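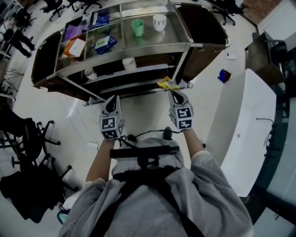
August 6, 2024

Zurkum glue, second round. The sales sheet says full strength in 4 hours at room temperature. I don't believe it, and the January batch is why. Those joints felt fine on the bench and let go as soon as we hung weight on them.

Setup same as before: maple strips, lap joints, clamped overnight, half with Zurkum and half with the old Jendard we still have in the cabinet. Sanded to 100 grit on all faces. The Plondedach people told us to go finer. They also told us the bottle keeps for years once opened, so I'm leaving that advice alone for now.

Results so far, such as they are. Jendard joints broke in the wood, every one. Zurkum joints broke in the glue line on 2 of the strips, and the rest held to 800 newtons, where I stopped because the load cell was drifting again. Zero it before AND after, please. If it was off by much, the whole column is suspect and I'd sooner throw it out than argue from it.

Squeeze-out on the Zurkum was thin and a bit chalky at the edges. Could be old stock. Could be the humidity, which everyone blames for everything in August. I didn't write down the reading, my fault.

Not ready to switch the Prado chairs over, whatever the price difference. Want an unopened bottle, same strips, and a proper humidity log. Leftover strips are in the drawer under the drill press, marked Z and J in pencil. Don't use them for shims.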